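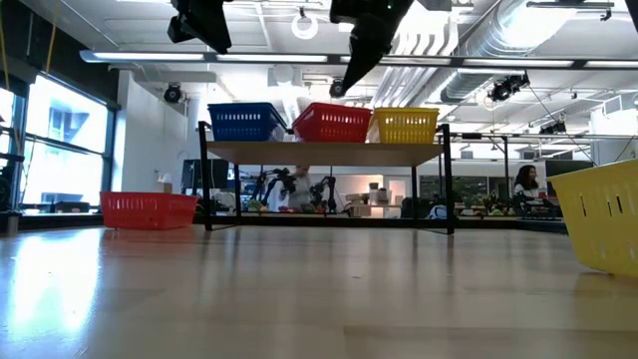

Shelf and baskets on the table. Blue, red and yellow up on the board, one more red and one more yellow down on the wood.

Lirkaden baskets – notes for the image set
Last edit 8 June 2019

Quick readme so people stop guessing at the folder names. Will tidy up later.

What it is

Pictures of sorting baskets and a low shelf. Tidying, stacking, putting away, taking back out. 184 pictures in the main folder, 325 short text notes in the other one. Some pictures have two notes, some have more, a few have none yet. The set is called Lirkaden everywhere. Older copies say Etska, same thing, please rename yours.

The things

Baskets: plastic, slots in the sides. Three colors – blue, red, yellow. We call all of them "basket", not bin, not tray, not crate. If you find "bin" in a note it's a leftover, fix it.

Shelf: low, black metal frame, light wooden board on top. Open underneath. The board is "the board", the whole thing is "the shelf". Notes used to mix these up and it made a mess of anything with "under" in it.

Table: light wood. Shiny. Watch the glare on the left side, slots and rims can wash out when something sits in it. If you can't tell, write "unclear" and move on.

Folders

pictures/ – the pictures, no subfolders
notes/ – one text file per note, same name as the picture plus a letter
words/ – the word list, read it before you write anything
old/ – Etska leftovers, don't use

How a note is written

One or two sentences. Plain words. Color first, then the thing, then where it is. "Red basket on the board, between blue and yellow." Good. "The lovely red container is placed neatly" – no.

Left and right are as you look at the picture. Always. We had a batch from March where left and right went by the shelf and those were all redone. If you still see one the wrong way round, send it in.

On = resting on it. Under = in the space below the board, nowhere else. Beside = next to the shelf, on the table. Near is allowed but try not to.

Same color twice: say which one by place, so "red basket on the board" and "red basket on the table". Dont number them. Numbers got reused and went wrong fast.

Size words: only "large" or "small", and only if it really helps. A basket close to the lens looks huge, doesn't mean it is.

Tilt: "tilted" if the rim is clearly not level. Skip it if you have to squint. Level ones get no word.

Inside of the basket: only write empty if you can see the bottom. From a low angle you mostly can't, so leave it out. This is the most common mistake in the whole set, by a lot.

Known problems

– Low pictures hide whats behind the front rim. No fix.
– Yellow under strong light gets called white sometimes. It's yellow.
– 5 notes are still in the wrong folder, Dimaculangan batch. Will move them.
– 2 pictures are duplicates with different names. Leaving both in until the next version so nobody's links break.
– Background of the room is not described anywhere. On purpose, please don't add it.

Using it

Fine for teaching, tests, own projects. Keep this file with the copy. If you pass it on say Grovis basket pictures, Lirkaden version, and put the date from the top so we know which one you have.

Changes

Word list merged into one file. Etska names gone from the main folders. "Bin" replaced with "basket" in most places – not all, see above. Spelling is a seperate pass, not done.

Fixes go to the Grovis shared inbox, picture name in the subject line. One fix per mail please.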